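Über uns

Lirkholm entwickelt Software für die Regelung, Wahrnehmung und Bewegungsplanung von Robotern. Das Unternehmen mit Sitz in Dranitz wird von Mathias Ammann geleitet, die technische Verantwortung liegt bei Sobia Bangash. Dem Entwicklungsteam gehören 13 Personen an.

Unsere Planungsbibliothek berechnet kollisionsfreie Bahnen auch für Aufgaben in beengten Arbeitsbereichen – etwa zwischen Pflanzen, Gefäßen und Möbeln. Jede Version durchläuft vor der Freigabe nahezu 1.881 automatisierte Tests. Schnittstellen und Werkzeuge zur Auswertung von Versuchsdaten werden seit Oktober gemeinsam mit der Bibliothek ausgeliefert.

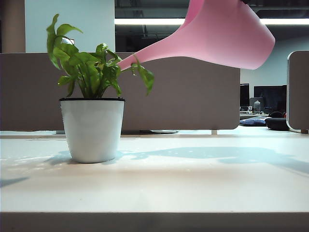
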